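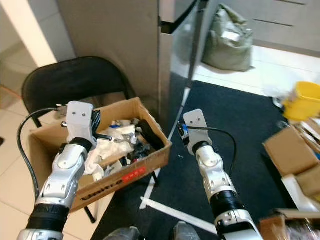

Sorting a mixed box of packing material and small parts: what order do you work in?

Workshop and Storage > Organizing > General

flatlid
Posts: 2,957

I have an open carton on the floor that has turned into the default place for anything without a home. Contents as of this morning: crumpled white plastic bags, paper, a white plastic part I can't identify, small gray and metallic pieces mixed through all of it, and a bit of something blue. Some of the plastic has started to come over the front lip. It sits in front of a black folding chair next to a tall cabinet, with a dark mat nearby, on tile.

I want to empty it once and not refill it. My current plan:

1. Dump everything on the mat.
2. Pull the plastic and paper.
3. Sort what is left by material.
4. Bag and label.

The part I'm unsure of is step 1. The small pieces are the only things in there with any value, and I don't know how many there are. Is dumping acceptable or should I pick from the top?

Also undecided on whether to keep any of the bags.

dabbas_row
Posts: 3,221

Don't dump. When you invert a mixed box, the small heavy pieces come out last and fast, land on top of the soft material, and then work down into it as you move things. You end up searching the same bags twice. On tile, anything that misses the mat travels.

Pick from the top. Procedure I use:

Take out one bag. Open it fully. Hold it by the bottom corners over a shallow tray and shake it. Look inside. Flatten it. Set it in the discard pile. Next bag.

Crumpled bags are the worst offender for hiding fasteners. The folds hold a screw perfectly well and you will not feel the weight.

Ostrava Pete
Posts: 611

Disagree with the above. Picking from the top is slow and you handle every item at least twice, once to get it out and once to sort it. Dump onto a sheet with raised edges, an old bed sheet with the corners clipped up works, and spread it to a single layer. With a single layer you can see everything. In a box you can only see the top.

I cleared a garage this way in November. The small-parts boxes took less time than the paper.

dabbas_row

A single layer from a full carton needs more floor than most people have free. flatlid has a chair and a cabinet right there.

Ostrava Pete

Chair folds.

flatlid

Chair does fold. Clear floor in front of the cabinet is still limited because I need the doors to swing.

Rasha Akl
Moderator

Both methods work. The deciding factor is the ratio of soft bulk to small parts. If the top two thirds is bags and paper, pick. If it is mostly hardware with a few bags in it, dump. From the list given, I would pick until the bulk is out and then tip the remainder into a tray. That gets you the single layer without needing the floor.

A few specifics:

Keep paper and plastic in separate discard piles from the start. Splitting them later means a second pass.

Check paper before discarding. Instruction sheets and parts lists fold up small and look like packing paper. If the white plastic part belongs to something, the sheet that identifies it may be in the same box.

Do not classify the unknown part now. Put unknowns in one clear bag, write the month on it, and move on. Stopping to identify things is where most of these jobs stall.

Gray and metallic pieces: separate by whether they are fasteners or not. Fasteners go to fastener storage. Everything else stays together as one group until you find what it came from, even if the pieces look unrelated. Splitting a set by material loses the set.

flatlid

That last point changes my step 3. I was going to sort by material.

mgrieve_2
Posts: 94

Sorting by material is only useful for disposal. For anything you intend to keep, sort by parent item. A plastic cover and the metal clip that holds it on belong in the same bag.

Ostrava Pete

In theory. In practice nobody knows the parent item, which is why it went in the box. Sort by size and be done. Small drawer, medium drawer, bin. I can find any given part in my drawers in under a minute.

mgrieve_2

You can find any given part because you put it there. Ask somebody else in the house to find one.

Rasha Akl
Moderator

Size sorting is fine for loose fasteners. For non-fasteners mgrieve_2 is right. Let's keep it to the question.

Quillback
Posts: 1,406

On the box itself: which way up is the printing? I have had several where the print was inverted because the carton had been opened from the bottom. The bottom flaps are sometimes glued or stapled differently from the top, and if you are lifting it by the walls with weight in it, the closure underneath may be the one intended for a single strip of tape.

flatlid

Good catch. The black print on the front face is upside down. There's a red label next to it as well. I have not looked at the underside.

Quillback

Then look before you lift. Tilt it against the chair leg and check the seam. If the tape is a single strip, run a second one across it, or slide the box and don't carry it.

dabbas_row

Better to empty it where it stands. No reason to move a full carton if it is going to be empty in an hour.

Quillback

If it really will be empty in an hour, agreed.

flatlid

Any opinions on keeping bags? I reuse them for shipping, a few per month at most.

mgrieve_2

Keep the ones that are intact and flatten them. Fix a number and discard beyond it. My number is 9.

Ostrava Pete

Zero. Every bag in that box was kept for reuse by somebody.

dabbas_row

Nine is reasonable if they are stored flat in an envelope or folder. Crumpled, nine bags fill a carton. Flat, they are thinner than a magazine. The volume problem is the air.

Tolliver W
Posts: 38

What do you all use for the trays and the labeled storage? I have been looking at the Flustow stacking trays and the Prosenham drawer unit. The Flustow ones are shallower.

dabbas_row

Flustow for sorting, not for storage. The low side is good when you are picking pieces out with your fingers but the stack shifts if you bump it. I have the Prosenham unit for fasteners. Drawers have a stop so they don't pull clear out. Dividers are sold separately, which I object to.

Ostrava Pete

Baking sheet. Already in your kitchen, has a rim, light surface so you can see dark screws.

Rasha Akl
Moderator

A baking sheet is a good sorting tray. Line it with plain white paper if the finish is dark or worn. When you are done, lift the paper by two sides and pour from the fold into the bag.

mgrieve_2

Add a magnet inside a thin plastic bag. Pass it over the residue at the bottom of the box after everything else is out. Steel pieces stick to the outside of the bag. Turn the bag inside out and they are already bagged. Will not pick up brass, aluminum, or most stainless, so you still have to look.

Iltness
Posts: 720

Going to be the dissenting voice on the whole approach. You are sorting the box but the box is the result of something. Stuff gets unpacked at that spot, and the nearest open container gets the packing. If you empty it and leave an open carton there, you will have the same contents in two months. Flatten the carton the same day. Put a lidded bin for plastic and a flat slot for paper where the box is now. Small parts never go in either one.

Ostrava Pete

A lidded bin becomes a lidded mixed box.

Iltness

Lids slow people down enough that they look at what is in their hand. I have run it both ways. Open top fills faster.

dabbas_row

I would use a clear bin without the lid. You can see a metal piece through the wall.

Iltness

Only if it's against the wall.

flatlid

Status. Started at the top, picking, per dabbas_row and Rasha. Shook each bag over a baking sheet. Paper and plastic in separate piles.

Results: the first layer gave nothing, as expected. The middle layer gave most of the metallic pieces, and 11 of those were inside folds of plastic, so dumping would have cost me a second search. Tipped the last third onto the sheet.

One folded paper was an instruction sheet. The white plastic part is on its diagram, an end cover for a shelf bracket I put up last year. The gray pieces are from the same kit. Bagged together with the sheet.

The blue bit is still unknown. It is in the unknowns bag.

Ostrava Pete

11 isn't many. You'd have seen those on a sheet.

flatlid

Possibly. Three of them were in the same bag and I only noticed on the second shake.

Rasha Akl
Moderator

Good result on the instruction sheet. Tape a copy of the diagram inside the cabinet door if you have room, with the bag hung next to it.

Quillback

Did you check the underside?

flatlid

Yes, after it was empty. Single strip, lifting at one end. Carton is flattened and out with the recycling.

Iltness

And what is in its place?

flatlid

Nothing yet. Measuring for a bin tonight. The gap between the chair and the cabinet is narrower than I thought, so it will probably be one of the tall ones.

Tolliver W

Post the model if it fits. I have the same kind of gap.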